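Balanced scorecard for a small company, is it worth it?

grendbridge_ops
Joined: May
I run operations at Grendbridge, we're 152 people across 3 sites. Our new managing director, Leandro Henríquez, wants a balanced scorecard in place for next year. I've read up on the four perspectives and I get the theory. My problem is that every department has sent me its wish list and I now have a spreadsheet with 176 measures on it. Has anyone here cut one of these down without starting a war? I have to show him something soon and I'm not looking forward to it.

nelida_a
Oh wow, 176! We had the same thing at Salinas (I'm Nélida Alarcón, some of you know me from the planning board). Throw the list away and draw the strategy map first. Get your managers in a room, agree on what you want customers to say about you, then work down to what you have to be good at. Only after that do you pick measures. We ended up with 21 and people do look at them.

bluntpencil
Gonna disagree with Nélida a bit. Strategy maps eat months. We drew arrows all spring and at the end everybody still argued about what "learning and growth" meant. I'd go with a few goals per team each quarter and skip the scorecard.

nelida_a
Ours took two afternoons — maybe you had too many people in the room? And quarterly goals are fine, but who checks that they add up to anything?

bluntpencil
The boss checks. It's his job!

hasach_fan
I'm sort of in between. We keep the scorecard for the leadership team and the teams set their own goals underneath it. We track it all in Wallo, though a plain spreadsheet did the job for the first year. One warning, don't tie bonuses to it right away. Our delivery numbers got suspiciously pretty the month we did that.

grendbridge_ops
Thanks, all. Bonuses were going to be my next question, so that's answered, I guess. Nélida, who did you have in the room? I was thinking department heads only, but then the site managers will feel left out.

nelida_a
Heads plus one person from each site, and I'd let the sites choose who goes. Keep finance from sitting together or you'll get a whole page of cost ratios (sorry, finance people).

bluntpencil
I still say you'll be back here in May asking how to get rid of it. But if you're doing it, give every measure one owner, by name. Ours said "sales team" and that meant no owner at all.

grendbridge_ops
Fair enough, one owner each, I'm stealing that. I'll book the two afternoons for January and put the old list away where Leandro can't find it.

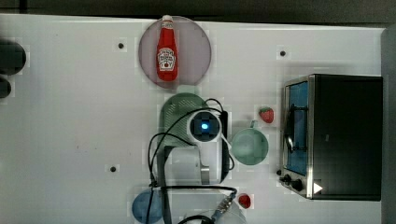 I'll post the map once we've got one, and bluntpencil can tell me what's wrong with the arrows.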